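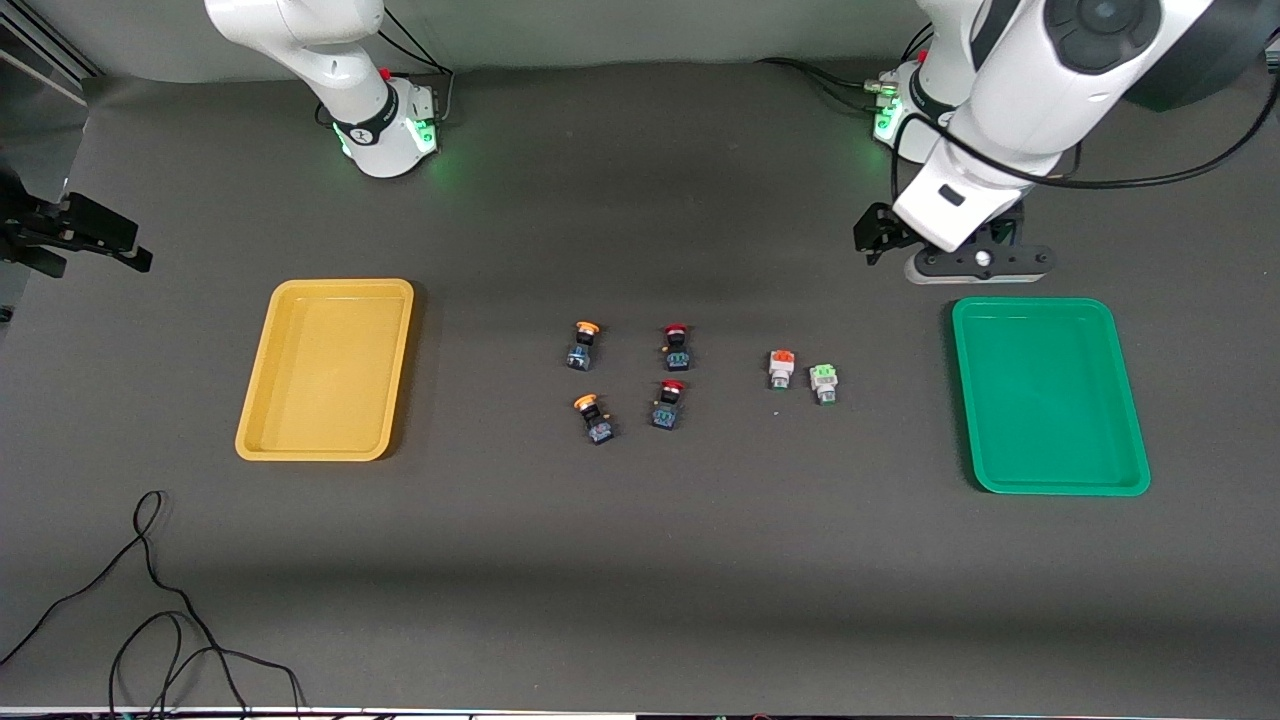
Talk notes: onboarding at a small company, 26 min slot incl. questions

Open w/ the Bila story. New hire, first day, no login, no desk, sat in the lobby reading a fire safety leaflet till lunch. Pause. Ask who has had a day like that. Wait for hands, don't rush it.

Then say who we are. Stekitz, small firm, we sort out the first weeks of a job for other small firms. One line, move on. Skip the history slide if running late.

MAIN POINT: the first week gets decided before the first day. Say it twice.

Part 1 - the week before
- email them the boring stuff. Where to park. What people wear. Where lunch happens and does anyone pay
- accounts ordered early. Zollance had a form with 105 questions on it, sent the night before the start date. Show form. Let them laugh. Then: we got it down to 26, and payroll didn't miss a thing
- tell the team!! Sounds dumb. Half the people I talk to say the team found out when the person walked in

Part 2 - day one
- someone at the door. A real person, by name, not "ask at reception"
- one small real task before they go home. Fix a typo, answer an email, anything with an end to it
- no four hour slide deck. (Yes I know, I'm giving a slide deck)
- send them home on time

Drink water here. Check clock, should be near halfway. If past halfway cut the Zollance follow up and go strait to part 3.

Part 3 - the quiet bit, weeks 2 and 3
This is where people start looking at other jobs. Welcome is over, everyone's busy again, new person doesn't want to bother anybody. Talukder fix was cheap: 2 short chats a week with someone who is not the boss. Fifteen minutes, walk round the block, no notes taken. They started it in May and still do it.
- question to ask: "what have you been stuck on that felt too small to bring up"
- NOT "how's it going". Everybody says fine

Expect pushback: "we're too small for this." Answer - smaller means one bad start hurts more. Don't get into the cost argument, lost ten minutes to it last time.

Remote people: same list, but post the laptop early and call them when it lands. Somebody will ask about time zones. Short answer, pick one overlap hour and keep it.

Close: back to Bila. Same company, next hire, login worked at nine, lunch with the team. Put up the checklist slide, leave it up during questons so they can copy it down.

Handouts by the door. Take the clicker back to the desk.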